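4.2 Surface marking of shared storage

The second group of findings concerns what residents attach to the outside of storage furniture. Of the 82 households visited in Tudmont and Follcombe, 65 kept at least one tall cabinet in a room used by more than one person. Interviewers recorded each item fixed to the cabinet doors, 279 in all, and asked who had put it there and whether it had a purpose.

Most items had no stated purpose. Residents in 17 households said that a sticker or label told others what was kept behind a door, and in several of these the contents had since moved to another shelf. In the remaining households the stickers were described as decoration, as leftovers from packaging, or as something a child had been allowed to do. Zeleke and Tamiru reported a similar pattern in their earlier study of rented rooms at Endale, although their sample did not include kitchens.

Placement was less even than expected. Residents tended to leave the area near the handle fairly clear and to use the upper part of a door first – adults gave reach and cleaning as the main reasons. Double-door cabinets were often marked on both sides, with small and large stickers mixed and no attempt to line them up. Figure 3 gives a case of this kind: a beige cabinet with a round checkered sticker high on the left door, two grey rectangular ones set at an angle on the right, and a larger one in the shape of a drink carton further down.

Food and drink shapes caused some confusion during coding. A carton on a door may be read as a label for the contents, yet residents rarely meant it that way. We therefore coded purpose from the interview alone and kept shape as a separate variable. Two coders worked through the records in May and settled differences by discussion.

Figure 3. Stickers on both doors of a tall two-door cabinet.

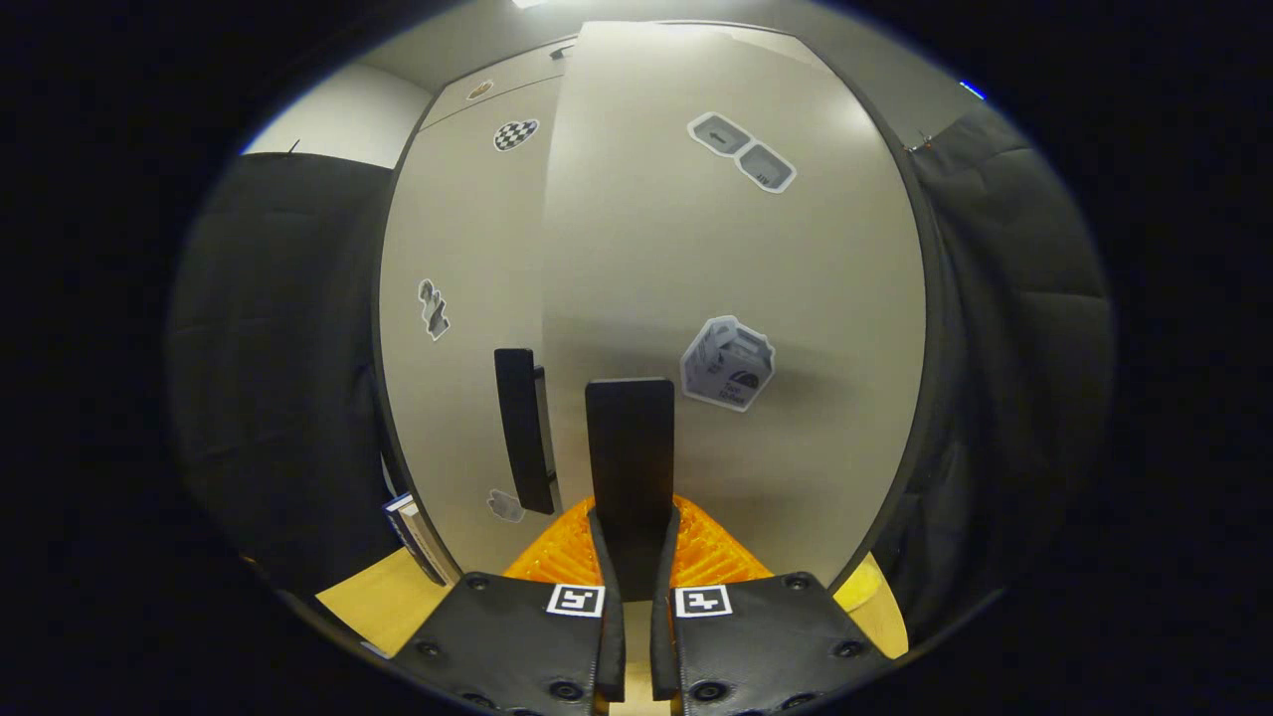 Hagos Ejigu, commenting on the draft, asked whether stickers left by former tenants should be counted at all, as the present household may never have chosen them and may simply not want to scrape them off.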